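Two-Arm Sorting Bench: Start-of-Shift Inspection, with Comments
Indard site, returns room. September revision.
Kept by Tanko Idahosa. Please write in the comments. The arms don't read them, but I do.

1. Emergency stop
Press it. Confirm both arms stop. Reset.
Result: OK
Comment: Still mounted where an elbow can find it. Mine found it twice in one shift. Request to Kvaran for a guard has been open since they installed the bench.

2. Base status lights
Both green before anyone steps over the floor line.
Result: OK
Comment: "Mostly green" was entered last week. Please don't.

3. Gripper fingers and pads
Check for cracks, lifted pads, missing screws. Open and close each gripper by hand control.
Result: OK, right pad wearing
Comment: Spare pads are in the drawer marked Spare Pads, under the takeout menus.

4. Cables
No rubbing at the joints. Nothing trailing where an arm sweeps or a person walks.
Result: ACTION
Comment: Clip came off again. Taped. The tape is now an official component, as far as I can tell.

5. Speed limit
75 percent with a person inside the line, never above. Check the panel, not your memory.
Result: OK
Comment: Night shift says 75 feels slow. Night shift used to do this by hand and complained it was fast.

6. Table surface
Clear off coffee, phones, badges and anything else that isn't work. The arms will sort your lunch if it is there.
Result: OK
Comment: Snack boxes count as work only if they came in with a return label.

7. Drawer test
Run the Tretonia drawer routine 12 times. Hands stay out of the drawer until the arm is parked.
Result: 12 run, 2 stopped early
Comment: Both times the arm quit and waited for a person. I have had coworkers like that. Logged as a nuisance stop, no damage.

8. Person on watch
One named person per shift. Name goes on the board.
Result: OK
Comment: The job title is now "cell attendant." It used to be "packer," and you got to sit with the other packers. Several of us have asked for a second stool so a break can overlap with a conversation. Grornura approved the stool in principle. We are standing in principle.

9. Wrists and backs
Ask the outgoing person if anything hurts.
Result: OK
Comment: Fewer sore wrists since the arms took over the drawers. More stiff necks from watching them do it. New line added to the form for necks.

10. Training
Anyone who clears a stop must have done the 21-page module.
Result: ACTION
Comment: Two people signed it in the time it takes to turn 21 pages. They are doing it again, with me.
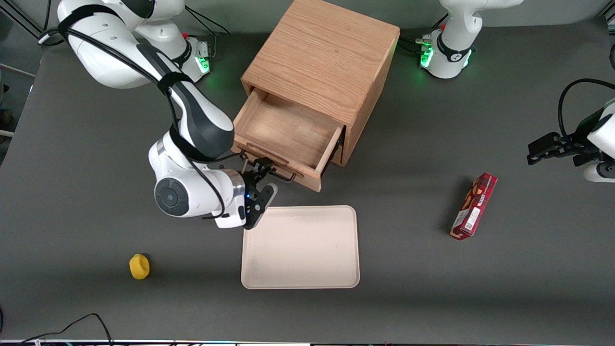
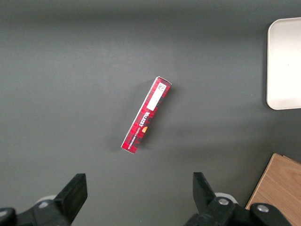 Returns Room Safety Team, Indard

Open actions carried to next shift: replace cable clip, order right pad, chase the elbow guard, chase the stool. If you close one, initial it and put the time. A check mark with no initials goes back to the top of the list, and so do you.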